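Translucent yellow sheet looks amber where it overlaps anything dark

Posted in Workshop & Materials

Nele Schouten
I am cutting curved divider panels from translucent yellow plastic sheet for a white-walled workroom. The sheet is 3 mm. Held up to the wall it reads as a clean lemon yellow. Once a dark part sits behind it, that area goes to amber or ochre and looks like a different material. The supplier (Paltach) says the batch is uniform. Is this a defect, and would a thicker sheet fix it?

Tetsuya Wada
Not a defect. A translucent yellow sheet passes most of the red and green and absorbs most of the blue. Over a white background there is plenty of light coming back through it, so you see a bright yellow. Over dark gray there is very little, and the eye reads a dim yellow as ochre or brown.

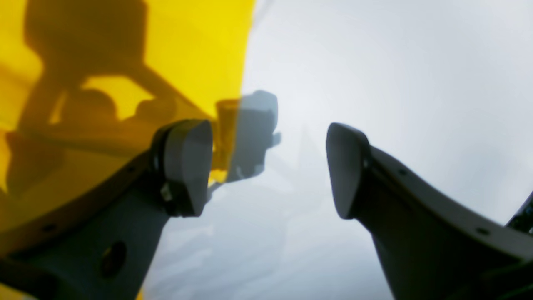

Thicker sheet makes this worse. More material means more absorption, and the lemon areas get deeper as well. Your options are a lighter finish on the parts behind the panel, more light from the rear, or a more opaque grade. Opaque sheet hides the dark shapes but you lose the glow.

To check the batch, cut two offcuts from opposite ends of the sheet and lay them side by side on white paper under the same lamp. Do not overlap them. If they match, the sheet is uniform.

Clindwood
Had the same with a 6 mm panel. Moved it 20 cm forward of the shelving and the edges of the dark patches got softer. Still brownish in the evening. Never tried another supplier.

Huanca
Paint the brackets white. Also sand the curved edge before you hang it, mine came off the saw rough and caught on everything.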